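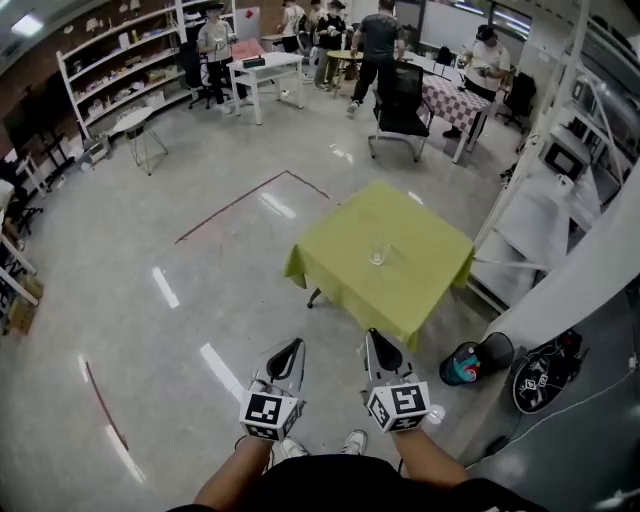 Maya Geagea wrote after the last post to say that a tablecloth on a small square table is a mistake whatever the fabric, that the drop always ends up uneven, and that I should strip it and oil the top. She has a point about the drop. I measured mine that evening and found a 5 cm difference between the window side and the wall side, which I had been walking past for months.

I'm keeping the cloth anyway. The yellow-green is the only strong color in that part of the room apart from the red tape, and with a gray floor and white shelving I need something in the middle for the eye to land on. The folds are loose on all four sides and I have stopped trying to press them. What I have done is recenter it, using the method below, in case anyone else has the same problem.

Fold the cloth in half and press the crease with your thumbnail. Unfold, fold the other way, repeat. The crossing point is the center. Find the center of the table with two lengths of string run corner to corner and mark it with a pencil dot. Match one to the other. It takes 7 minutes, most of it spent looking for string.

The cloth is 40 cm larger than the top in each direction, so the nominal drop is half that on each side. A longer drop would hide more of the legs but would also catch a knee every time someone sat down. Shorter looks like a napkin. I tried a Brestivine cloth with a weighted hem first and returned it - the weights knocked against the metal legs whenever the table was bumped, and the sound carried.

Next, the floor. Gloss gray was the previous tenant's choice and I was against it for most of the first winter. It shows every ceiling light as a long white streak, and at night the streaks are the first thing you notice when you come in. Changing the bulbs to a lower output helped slightly. Changing the angle of the fixtures would help more, but they are fixed to the ceiling with a bracket I can't identify and don't want to break. Matte sealer is the other option. I put two coats of Markby sealer on an offcut in October and it took the shine down well, but it also picked up a gray scuff from every shoe. For now the gloss stays.

The tape is mine. Dark red, laid out to test where a rug would go before I paid for one. The corner behind the table is where the rug's far corner would sit. I have been living with the lines long enough to know the rug I had in mind is too big: it would run toward the shelves and leave a strip of bare floor too narrow to sweep properly. I'll go down one size and lay the tape again. If you do this yourself, pull the tape up slowly and at a low angle. Residue comes off with cooking oil and a rag, then dish soap.

The shelving is tall enough that the upper shelves have become storage for things with no other place. I would like the heavier items moved down. My rule is that anything over 9 kg goes below the waist, and I have not been consistent about it.

The remaining problem is the floor beside the wall. There is no hook or bench on that side, so caps and bags get put down there, and a cable crosses the same patch. I have a Simanjuntak rail with five pegs still in its box. It needs two wall anchors and a level. The cable will go into a stick-on channel along the baseboard, once I find one narrow enough to sit flat.

Maya also asked what I use for drinking glasses. Plain clear ones, no stem, bought singly and replaced the same way.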